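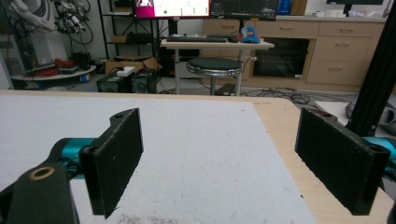

Barnholm, 19 Feb 2026

Table covers in the shared workroom, progress report
Ji-hoon Oh, group Tulora

Short version: the tables in our workroom get wrecked, we want to know if covering them helps and what with. Second report, first one was only the plan.

The room. Big worktable with a light wood top, pale sheet over most of it but not all, so there's still a strip of bare wood along the far edge and a wider band down the side. Small computer desk behind, keyboard and mouse on it, blue cap next to the mouse. 

What we did. Started in January. Sheet goes down, people work as normal, we write down the marks at the end of each session. 28 sessions so far. Every mark gets one line in the log: stain, speck, crease or crumb. Crumbs get logged before wiping, we forgot this twice in the first week so those two sessions are thrown out.

Results so far. 195 lines in the log, 54 of them stains. Brown ones are the worst, they look like scribbles and we dont agree on what makes them. Saithong thinks marker, I think coffee. Creases don't seem to matter much to anyone except when writing on top of one. Small dark specks are all over, even right on the border of the sheet.

Problems
- Sheet slides. The border ends up diagonal to the table edge and the bare part changes size, so the comparison of covered and uncovered wood is weak.
- The mottled look of the sheet hides faint marks. Probaly under-counting.
- Rounded corner on the table, a square sheet never fits it.

Next. Tape the corners. Try the thicker sheet from Flodar if it arrives, order is in. Same log, same four categories, plus a column for where on the sheet. Photos at start and end of every session from now on, same spot.

Still missing: cost table, the survey answers.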